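Ploton win again, but the league table needs a closer look

6/6/21

Ploton beat Miah 3-2 at home to stay top of the women's regional soccer league, and the club wasted no time calling it a statement win. That seems generous. Two of the three goals came from the penalty spot, and Miah hit the post twice in the closing stages.

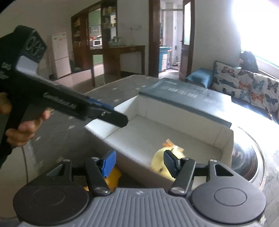
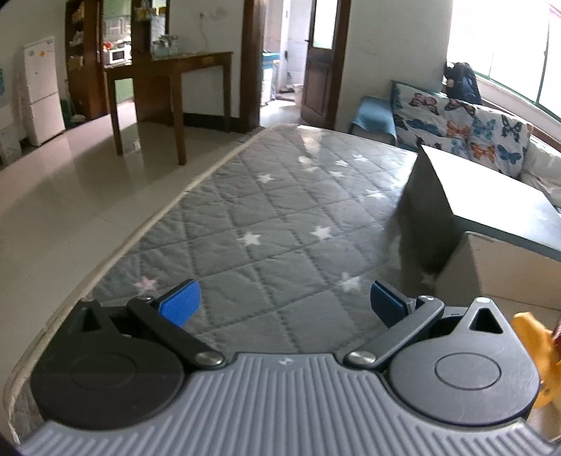 Star-patterned covering in both photos.

Coach Kathleen Ó Flaithearta said her team "controlled the game from start to finish," a claim that will puzzle anyone who watched the second half. Ploton hardly got out of their own end after the break. Their goalkeeper made the save of the match with her left foot, and she didn't look as if she knew much about it.

Miah went ahead early when a long throw was left to bounce in the box. Ploton leveled from the first penalty, a clear trip, and then got a second for a handball that looked soft from the stands. The third goal was a good one, a low shot from the edge of the area after a quick free kick. Miah pulled one back with a header and should have had another.

The club has promised a title push every season since it signed its sponsorship deal with Zekora. Last year's push was over by January. This time the lead is real, but Brilasix are three points back with a game in hand and a far better goal difference, and they have already won at Ploton's ground.

Then there is the attendance. The club announced a crowd of 110. The main stand holds 100 and had whole rows free, and the grass bank was closed because of mud. Asked how the number was reached, a club official said it included season tickets "whether used or not."

Ó Flaithearta also said she expects her captain back from a knee injury for the next match. She said the same thing before the last two. The captain watched this one from the bench in a tracksuit and did not take part in the warm-up.

Ploton travel to Brilasix next. Miah, who have lost five in a row by a single goal, are at home to the bottom club.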